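Why Does Bread Turn Brown?

Have you ever stood in the kitchen on a chilly January morning, still in your pajamas, waiting and waiting for the toast to be ready? First there's the smell, which is wonderful all by itself, and then comes that lovely golden color (and the crunch!). So where does the brown come from?

Bread dough is mostly flour and water, and flour has tiny bits of protein and sugar hiding in it. When the outside of the bread gets good and hot, those bits join up and change into new things that are brown and smell delicious. Grown-ups call this the Maillard reaction. You say it "my-YAR," and it's fun to say at breakfast.
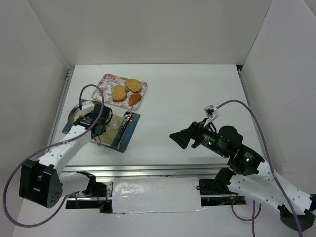 Golden-brown pieces on a flowered tray, and one that is darker and more reddish. The blue placemat has a plate, a spoon and a knife with an orange handle.

Baked foods come in lots of different browns, as you can tell if you look closely at the tray. A longer time in the heat can make bread darker, and so can extra sugar in the dough, or milk, or a bit of egg brushed over the top before baking.

And why is the middle of a loaf so pale? Well, the inside is full of water, and while it stays damp it can't get nearly as hot as the crust does. The crust dries out and gets hotter and hotter, so it does nearly all of the browning while the middle stays soft and squishy.

Next time you have toast, break a piece in half and look for the place where the brown stops!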